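Chapter 4
Loads on Interior Walls

4.1 Introduction

Chapter 3 dealt with loads carried by floors. A floor load acts straight down and is passed to joists or a slab over a wide area. A wall load is different. An object hung on a wall has its weight in front of the surface that holds it up, so the fastening has to resist two actions at once. The first is shear, which acts down along the face of the wall. The second is pull-out, which acts away from the wall and grows with the distance between the wall and the center of the load.

This chapter covers light and medium loads on finished interior walls. Heavy loads, such as water heaters and wall-hung toilets, need blocking inside the wall and are left to Chapter 7. After working through the chapter, the reader should be able to find the shear and pull-out on a single fastening, choose a fastening type for a given wall, and judge when a load must be moved to a stud.

4.2 Classes of load

Loads in this chapter are sorted by mass.

Class A: up to 600 grams
Class B: above 600 grams and up to 3000 grams
Class C: above 3000 grams

The limits follow the working notes of Drita Radonjić, whose tests at the Plurnville building laboratory supply most of the data in the tables at the end of the chapter. They apply to the object and everything it holds. A coat rack is classed with its coats, and a shelf with its books. Classing a fixture by its empty mass is the most frequent error in student work on this topic.

Class A loads may be hung from the wall finish itself. The paint film, the paper face and the board core each carry part of the force, and the weakest of them sets the limit. Class B loads need a fastener that passes into or through the board. Class C loads need a stud, a rail or a backing plate.
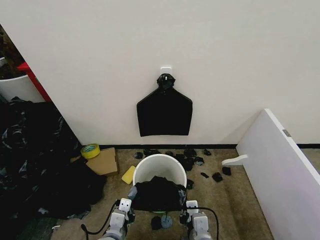
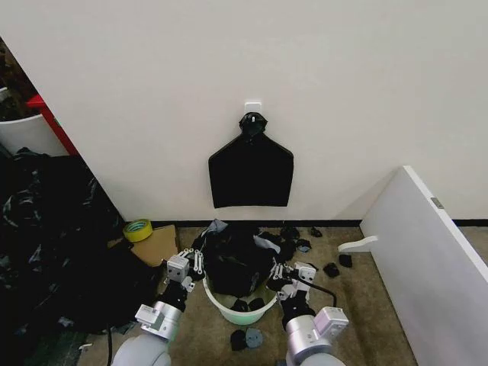
Figures 4.1 and 4.2. Hanging from a small white wall mount.

4.3 Shear and pull-out

Let W be the weight of the object, e the distance from the wall face to the center of the load, and h the height of the mount, measured from its upper edge to the point where its lower edge bears on the wall. The shear on the mount is equal to W. Taking moments about the lower edge gives the pull-out force P at the upper edge:

P = W × e / h

Two results follow. A flat object has a small e and causes little pull-out, even when its weight is near the limit of its class. A tall mount has a large h, which lowers P for the same load. Doubling the height of the mount halves the pull-out force, provided the mount is stiff enough not to bend.

Worked case. A bracket with h = 56 mm holds a lamp whose center lies 200 mm from the wall. The ratio e / h is 3.57, so the pull-out force is more than three times the weight of the lamp. A fastener chosen for shear alone would be undersized.

4.4 Condition of the surface

The equation assumes that the wall face is sound. Older paint may have bonded poorly to the coat beneath it, and in that case the joint between the coats fails before the fastening does. Stojanović's scrape test, described in Section 4.6, gives a simple check. Textured finishes reduce the contact area of any surface-mounted fastening and should be treated as one class weaker.

Moisture also matters. Gypsum board loses strength when damp, and walls next to showers or below windows should be checked with a meter before any Class B load is fixed to them. Limits for damp board are listed in Table 4.3.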